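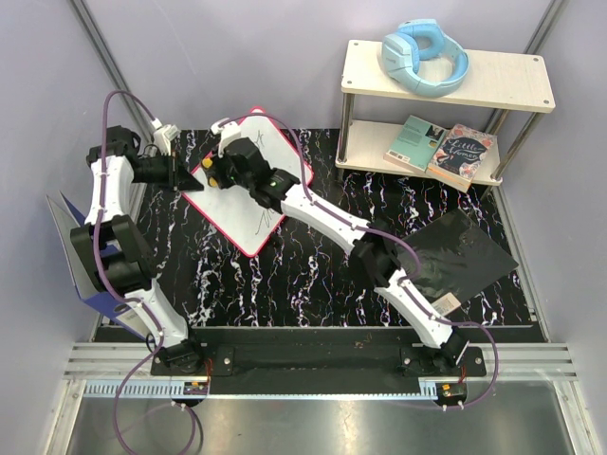 About Nikley

Nikley makes and resurfaces small whiteboards and the low shelving that goes with them. Our customers are schools, tutoring rooms, clinics and offices that use boards at table height, where the board is picked up, written on, wiped and put away several times a day. We do not make wall boards or projection surfaces. Enquiries about those are passed on to other suppliers.

The business started as a repair bench for school furniture. Most of the boards that came in had sound cores and worn faces, and the cost of a new board was hard to justify when only the writing surface had failed. Resurfacing became the main line of work, and making new boards followed from it. The repair bench is still in use and still takes in chairs and desk lids during July, when most of our school customers are cleaning out their rooms.

What we make

The Usa board is our standard hand-held whiteboard. It has a white writing face on both sides, rounded corners and a narrow coloured border. The border is a separate edging, pressed on after the faces are bonded, so it can be replaced when it cracks or works loose without disturbing the faces. Colours are red, blue, green and grey. Schools tend to order one colour per room, which makes it simple to see which boards have wandered.

Corners are rounded for two reasons. A square corner takes the full force of a drop and the core crushes at that point, after which moisture from spray cleaner gets in and the face lifts. A rounded corner is also easier to wipe to the edge.

The Flalleseo shelf is a two-tier unit for benches and tabletops. The top and lower boards are cut from the same pale wood-grain sheet, 19 mm thick, and joined by round metal posts. The fixing screws go in from the top face near each corner and are left visible. We looked at capping them and decided against it: screws loosen when a shelf is moved about, and a cap hides the problem until the unit starts to lean. One screwdriver is enough to tighten or dismantle the whole shelf.

Boards can be stored flat on either tier. We do not recommend leaning them against the posts for long periods. A board stored on a lean will take a slight bow, and a bowed board rocks on the table when you write near the edge.

How a board is checked

Each batch is sampled before it leaves the workshop. The sample boards are put through the same steps in the same order:

Writing. Straight lines, loops and dense scribble are laid down with a dry-erase marker. Dense scribble is the harder test, as the ink is built up in several layers and the solvent in each new layer partly lifts the one beneath.

Rest. Marks are left overnight. A mark wiped within a minute tells you very little about a surface.

Erasing. A dry felt pad is used first, then a damp cloth. Any grey haze left after the felt pass is recorded. Any mark left after the cloth is a fail.

Edge. Marks are made across the last few millimetres of the face, close to the border, and wiped again. Ink held in the gap between face and border means the edging is not seated properly.

Flatness. The board is laid on a reference plate and pressed at each corner in turn. Movement at any corner is a fail.

Batch records are kept by board number. The current log began at 1821, carried over from the repair bench register so that older boards could still be traced. If you are writing to us about a fault, please include the number stamped on the edge of the core.

Resurfacing

Boards come in for resurfacing when they ghost, meaning that old writing stays faintly visible after cleaning. Ghosting is usually wear in the coating. Scouring pads are the common cause, followed by permanent marker removed with the wrong solvent. A board with a sound core can be refaced twice. After that the edging no longer fits, as each new face adds a little thickness, and the board should be replaced.

Before sending boards in, try a clean with warm water and a drop of dish soap, then dry them fully. A fair number of the boards we receive as worn are only coated with dried cleaner residue - we return these washed, with a handling charge and no resurfacing fee.

Minimum order for resurfacing is 12 boards. They may be mixed sizes and need not be of our own make, provided the core is solid. Foam-core boards cannot be refaced.

Workshop and supply

The workshop is on Bozkurt Road. Cutting and drilling are done at one end and bonding at the other, with a partition between the two. Dust under a face shows up as a raised point that wears through early, so cut sheet is wiped and rested before it crosses over. Offcuts from the shelf boards are used as packing spacers. Metal posts are bought in cut to length.

We currently supply almost 33 schools on a standing order, along with a smaller number of offices. Standing orders cover boards, replacement edging, felt pads and shelf screws. Edging and screws can also be ordered on their own at any time.

Warranty

New boards and shelves are covered for faults in bonding, edging and fittings. Resurfaced boards are covered for the new face only. Damage from abrasive pads, acetone or storage outdoors is not covered.

Visits to the workshop are by appointment. Colour samples of the edging can be posted on request.

Page last updated June 22, 2023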